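Progress report to the Cendonow small grants program
Project: Zovbridge, a shared robot arm for the Nondville workshop
Period covered: March to June

Dear colleagues at Cendonow,

With this report I would like to inform you about the state of the Zovbridge build, what was spent, and what I plan for the second half of the grant. The report is longer than the one I sent in winter, because the work has now moved from ordering parts to using them.

1. Where we are

The arm is installed and it runs every evening that the workshop is open. In my application I wrote that it would be fixed to the steel bench near the entrance. This was changed. The steel bench is used by the bicycle repair group until 9 p.m., and every time someone worked with a hammer, the calibration was lost. The arm now works over the wooden table in the back room, beside the corridor. The table is old and its top is soft, but it is heavy and it stays in its place.

The controller software is the Chege package, with the small changes I described in the last report. I updated it one time in this period. After the update the gripper opened too slowly, and I needed four evenings to find the reason, a wrong value in the start file. The correct value is now written down in the workshop binder.

2. Gripping tests

The goal for this period was to pick up one object from the table, lift it, and put it back standing. I chose drink cans and small boxes, as they are cheap and every member can bring them.

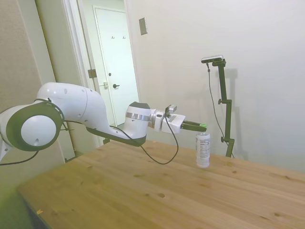

For each object I planned 200 attempts, and altogether 1,488 attempts were recorded until the end of June. Of these, 39 ended with a stop by hand, most of them in the first month. The boxes are the easier object. With the cans, the difficulty is to close the fingers with the right force. If the force is too low, the can turns in the grip. If it is too high, an empty can gets a dent and the next attempt is not comparable with the one before. I therefore replace a can when I can feel a dent with my finger. It is a simple rule, but it made the results more steady.

The pads on the fingers also need attention. They collect dust, and then the grip becomes weaker. I clean them with a damp cloth before each session.

3. Problems still open

The cable of the gripper is my main concern. When the wrist turns far to one side, the cable is pulled, and twice the connection was interrupted. I have limited the turning angle in the software, which helps, but some positions at the far end of the table can no longer be reached. A longer cable is ordered.

The second problem is light. In the late afternoon the sun comes into the room and the depth readings are less reliable. For now I start the sessions after 6 p.m. A curtain would solve this, and I ask for your permission to pay it from the line for small materials.

4. Budget

The costs for the arm and the mounting parts are closed. The money for spare parts is mostly not used. I do not request any additional funds.

5. Next steps

From July I would like to begin with objects that lie on their side, and later with two objects on the table at the same time. I also owe you the short guide for members, which was promised for this period. The chapters about safety and about starting the arm are finished, the chapter about gripping is half written. I will send the full guide together with the next report.

The test records are available in the workshop, and I can send you a copy if you wish.

With kind regards,
Project lead, Zovbridge
Nondville workshop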